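Notebook, textile bench
Thursday 12th May

Carried on with the printed lightweights. Bench wiped down and left to dry before anything was put on it. Balance re-zeroed, steam iron descaled, Winix purifier on low with the window shut so that the lighter cloths do not lift at the corners. Humidity in the room steady through the morning, no correction applied.

Stock under test today is the Makori batch, reference 3192. Cotton-type plain weave, bought in as finished tea towels and small table cloths. The Hitcombe shop wants care wording for the swing ticket and a view on whether the folded size will hold after washing. The supplier's sheet gives a wash temperature and nothing on drying.

Conditioning. Pieces laid flat overnight on the slatted rack, single layer, no overlap. Two had slipped together at the back and were set aside for another night. They go in with the next lot.

Wash. Normal domestic cycle, liquid detergent at half the maker's dose, no softener. Softener masks the hand of a thin cloth and we had trouble comparing results in August when half the load had been treated and half had not. Line dried indoors. Tumble dried set to follow.

Shrinkage. Measured between stitched marks, warp and weft, three readings each way. Weft figure is small enough to ignore. Warp is larger and accounts for the hems looking tight on the long sides. Readings are in the bound book, page 129, and are not repeated here.

Creasing. Each piece was gathered by hand, held for 19 minutes under the flat weight, released and left alone. Recovery judged by eye against the reference photographs, one to five, five being flat. The scale is coarse but two people using it separately tend to land on the same number. Patterned cloth is harder to score than plain. A busy print hides shallow creases and the eye goes to the motif, so the score drifts upwards. Side light helps. I turned the overhead off and used the bench lamp low down from the left for all of the afternoon scores, and rescored the morning ones to match.

The thin stuff does not fall into sharp folds when it is bunched. It makes soft ridges that run out from the highest point, and these relax by themselves to some extent once the weight is off. What stays is the line beside the hem, where the doubled edge is stiffer than the body and will not follow it. Ironing the hem first and the body second deals with most of it. The other way round pushes the fullness into the corners and sets it there.
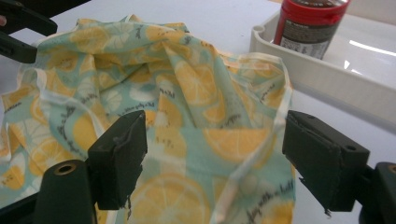 Can the lemon print be ironed on the face side?

On a warm iron the colour held and the script did not smear, but the face picked up a slight shine along the hem, so the ticket should say iron on the reverse while damp.

Show-through. With a thin cloth on a pale ground this matters more than the shop seems to think. Over a white surface the single layer goes slightly translucent and the colour weakens. Over the dark card it reads a full shade duller and the white parts of the print turn grey. Suggest they photograph everything on white and display it folded in at least two layers. Not our business, but it will come back as a complaint about colour if they do not.

Folding trial. Aim was a flat packet that fits the Pronton sleeve without force. Thirds lengthwise and then in half twice gives the right width but the hem stacks up on one side and the packet leans. Halving first and then folding in thirds puts the hems on opposite sides and the packet sits level — slightly thicker in the middle, still inside the sleeve. Tried a rolled version as well. It looks neat for an hour and then opens.

Ran the level fold on 7 pieces. Sleeved, stood on edge in the tray, left over lunch. One had crept at the open end, the rest were as packed. The one that crept was the piece with the uneven hem noted last week, so I am not reading anything into it.

Lint. Tape lift from the face after one wash shows very little. There is more from the cut selvedge inside the hem where the stitching has missed it. Same fault on both tea towel sizes. Worth raising with Makori as a sewing point, since the cloth itself is sound.

Absorbency. Drop test only. Unwashed cloth beads for several seconds before it takes up water, washed cloth takes it at once. Finish is coming off in the first wash as expected. Ticket wording to include "wash before first use".

To do
Tumble dried set, same marks, same page of the bound book.
Rescore the two late pieces under side light.
Second roll of tape for the lint lifts, the present one is nearly out.
New felt for the underside of the flat weight.
Draft ticket wording for Hitcombe: reverse side, damp, warm iron, hem first.
Ask for a metre of the unprinted base cloth. Without it I cannot separate the effect of the print from the effect of the finish.

Bench cleared 5 o'clock, iron off and emptied. Rack left loaded — do not move it.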